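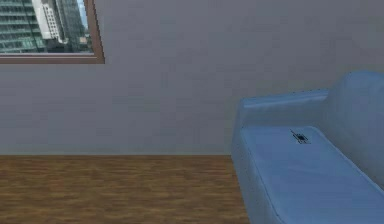 Customer News > Pool & Spa > Fall 2021

HOT TUB SEASON, CLOSINGS, AND THE HEATER QUESTION AGAIN

Oct 27, 2021

Quick one this time, the vans are out till dark most days and I'm typing between calls. Please read the part on covers even if you skip the rest.

Closings first. If your pool is still open and you have not booked, call the shop or leave a message on the service line. Evenings fine. We have a few slots left on the north side of Greveo, fewer in Tirik, and Grotard is full until the week after next. Rodrigo Simões is running the closing crew again this year and he makes up the route the night before, so if you need a morning say so when you book. Not when he's in the driveway.

What we need from you before the crew gets there:

Water level at its normal height. Don't drain it down yourself. We had two last fall that were drained to the floor and one liner came back in wrinkles.

Cover out where we can find it, with the water bags or the springs or whatever yours takes.

Gate unlocked, dog inside.

Power on to the pump. If the breaker's off and you're at work we can't get to it, and then it's a second trip.

Ladders and toys out of the water would be great.

Now hot tubs. A lot of you only use the tub from now until April, and it has been sitting all summer with a bit of sanitizer tossed in when somebody remembered. Drain it. I know the water looks OK. Fill it fresh, run a line flush through the jets before you drain (the bottle says how much, go by the bottle), wipe down the shell, rinse, refill through the filter well so you don't trap air in the pump. Then balance it, alkalinity first and pH after. People do it the other way round and then chase the numbers all weekend.

If the pump hums and nothing moves after a refill, that's usually air. Turn it off, crack the union on the pump until it stops hissing and you get a little water, snug it back up, try again. Hand tight. Please no wrenches on the plastic unions, Jaime Calado has replaced enough of them.

Filters. Soak them overnight in the cleaner, rinse well, let them dry. A second set is worth having so the tub isn't down while the first one soaks. If the pleats are fuzzy or the end caps are cracked its done, buy a new one. Bring the old one in with you, we match by size and there are more sizes than you'd think.

Covers!! This is the one. A cover that takes two people to lift is full of water. The foam is soaked through, it isn't holding heat, and you are paying to warm up the yard. We can't dry them out, and leaving it in the sun doesn't do it either. Replacements are made to order and the wait is long this year, 9 weeks from the maker as of this morning. So if yours is heavy order now and you might have it for the coldest part. We need the length, the width, the corner radius and how far the skirt hangs down. There's a measuring sheet at the counter, or ask Mirela Medeiros and she'll email it to you. Measure twice, they don't take them back.

Heater question. Getting this one daily. "Can I keep the pool open all winter if I just run the heater." You can. You won't like the bill. The heater was sized to stretch your season at either end, and a pool loses heat off the top all night long. If you have an attached spa you can close the pool side and keep the spa going on its own, on most setups anyway. It depends on the valves. Jaime can look at yours when he's there for something else, or its a $75 visit by itself and we take that off if you go ahead with the work.

If you do keep anything running, check that the freeze guard works. It should kick the pump on by itself when the air gets near freezing. Find out now, in daylight, with the manual in your hand. And if the power goes out on a cold night call us early. We keep a list and work down it.

Chemicals. Tablets are still tight. We have them, the price is what it is, and we're holding back some for regular service customers. One bucket per household please. Liquid is no problem. Don't store the two next to each other in the shed, and don't leave the tablets over winter in the same closet as anything metal you care about. Lids on tight.

Winter hours start the first week of next month. Shop closed Sundays, water testing on the other days until an hour before close. Bring the sample in a clean bottle, taken elbow deep, away from the returns. Same day. A sample thats been riding around in your truck since the weekend isn't much use to either of us.

Couple of staff things. Mwende Nzioka passed her operator certification, so she can now sign off on the apartment and motel pools, which takes a load off Brunello. She'll be taking over the Kang Street properties from here on, same phone number. Brunello Pellegrini is cutting back to three days but he isn't retiring, please stop asking him.

Spring openings: list is already going. $200 deposit holds your week and comes off the final invoice. Same week as last year if you tell us before the holidays, after that it's open to everybody.

Leaf nets are by the register. Ones left over from last season are marked down, the big sizes only.

Back to the phones. Next one of these goes out when closings are finished.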